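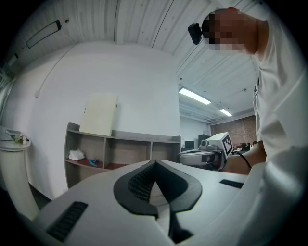
How many examples does one task need? Plan on 800 clean ones for a short task with one object, and up to 3,000 when the object changes.

By Chidubem Adeyemi
October
3 min read
Print | E-mail

Before each session, map the room and check that both grippers track their markers. Start every example from a rest pose and hold it for a second.

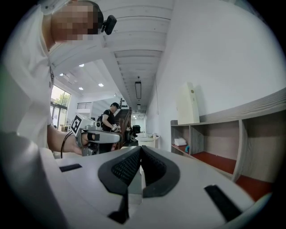 Vary the start point between examples — a hand's width is enough. Delete any take in which tracking drops. The Vadholm set began with 1,954 takes and lost 154 this way.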